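Larner household swap opens again in the old Preker hall

Last updated: February, 4:15 p.m.

The household swap in Larner has opened again after the winter break, and this time it has more space. The organizers moved it from the school corridor to the ground floor of the old Preker hall on Fashola Street, where the tables can stay in place from one week to the next.

The idea is simple. People bring small things for the home that they do not need, such as plates, towels, washcloths and unopened toiletries, and they take home things that they can use. No money is paid. In the first week of February, 61 households came, and over 2000 items were registered at the door.

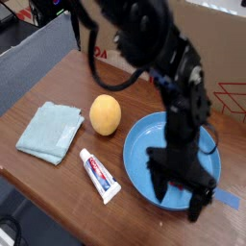

Small items for the kitchen and the bathroom are the most wanted, the organizers say. Plates go quickly, in any color, also when they are single and do not belong to a set. Folded towels and cloths are accepted if they are washed and have no holes. Toothpaste and soap are given out one per family, so that the supply can last until the end of the month.

Fresh fruit is a new part of the swap this year. The Primine garden club brings it in the morning, and what is left at closing time goes to the kitchen of the senior home. Last season the club gave 333 kilos of apples and pears to different places in the town, and it wishes to give more this year.

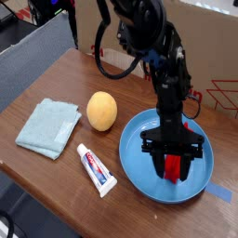

The hall has 31 tables, and most of them are already in use. Larger things, for example chairs, lamps and carpets, cannot be received at the moment, as there is no room to store them during the night. The organizers hope to get the key to the second room before spring, but the town has not yet given its answer.

The swap is open from 10 a.m. to 4 p.m. Visitors are asked to bring their own bags and to use the side entrance, because the front steps are under repair. Things can be left at the side entrance only during the opening hours.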